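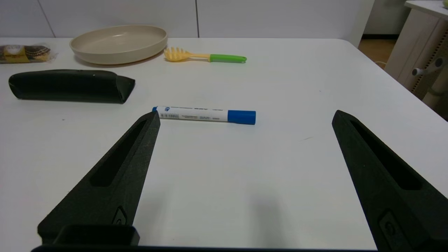 My cousin told me three times that I should go to the open day at Fenutby, and every time I said yes and then forgot it. This year I wrote it on the calendar in the kitchen and I went. I am a bookkeeper and not an engineer, so please read this post with this in mind. I like machines, but I like them in the way some people like horses: from behind the fence.

Fenutby is an old dairy, two floors, at the end of the bus line. Downstairs there are small companies that share the heating and a very bad coffee machine. Upstairs is Giten, which has the robots. The entrance was free, but you had to put your name on a list, and the list was closed at 105 people. I was number 98, so my habit of forgetting almost won again.

We went up in groups. Our guide was Evdokia Tsoukalas, who leads the work on grasping. She spoke quietly and we all had to come close to her, and I think this made the group better, as people stopped chatting. She started with a question: what is the most difficult thing on your kitchen table for a hand to pick up? A boy said soup. She was very pleased with soup.

Then she showed us the arm at its table. I expected something big and orange from a car factory. This one was more modest, and at its end were two long black fingers that become narrow toward the tip, almost like the beak of a bird. On the white table in front of them were ordinary things: a whiteboard marker with a blue cap lying between the tips, a plate behind it, a toy spaghetti server with a green handle and a yellow head. There was also something to eat in a clear wrapper, and my neighbor in the group asked if it was included in the visit. It was not.

The task sounds like nothing. The arm must take the marker and put it on the plate. Evdokia explained that there are two ways they work. In the first way, a person guides the arm and the computer records everything. In the second way, the arm tries by itself, using what it has learned from the recordings. For one task like this they like to have 200 recordings before they let it try alone, and every time the objects are put in a little different places. "If the marker is always in the same spot, it learns the spot," she said. "It does not learn the marker." I wrote this down on my bus ticket.

We saw it try alone several times. The first time the fingers came down slowly, closed, and the marker went up very straight and then onto the plate. Everybody clapped, also me. The second time it took the marker too close to the end and the marker turned in the grip and fell, and rolled. What I liked was that the arm stopped, went up a little and came back for it. I know that it does not feel anything, but it looked like my father searching for his glasses. On the next try it missed completely and closed on air, and Evdokia wrote something in a notebook with a pencil. So even there they have a notebook and a pencil!

After this, visitors could guide the arm. You hold a handle, similar to the handle of a bicycle brake, and when you press it the fingers close. I waited in the line for twenty minutes and I had two tries. It is much harder than it looks. With my own hand I never think of how high I am above a table, but here I had to think of it all the time, and I pushed the marker away with one finger before I understood how far the tips reach. On the second try I took it, and I put it down half on the plate and half on the table. The girl after me was perhaps nine years old and she did it perfectly, of course.

There was a round of questions at the end. An older man wanted to know the price. Evdokia said that the arm itself she could not discuss, but a pair of fingers comes from a small shop called Flalex, and they break more fingers than they would like. Somebody asked about jobs, and I think she answered this fairly. She said that today the machine can be confused by a spoon, but that she would not promise anybody that it stays so. I preferred this to a nice speech.

I asked only one thing, and I was nervous about my English. I asked how many recordings they have for all the tasks together. She said a little pause and then 3,000 – and that it is still small. I make 3,000 entries in the books in a busy quarter, so I felt for a moment like a colleague.

Downstairs I looked also at the Wang workshop, where they repair electric wheelchairs, and there I stayed longer than I planned. The bread table was already empty when I came to it. I took the bus at the end of the afternoon, and at home I picked up a pen from the kitchen table several times, very slowly, from above, with two fingers. My husband asked what I was doing.

If you want to go, Giten usually puts the list for the next visit on its door and on its web page in May. Take the stairs on the left side. The ones on the right bring you only to the boiler.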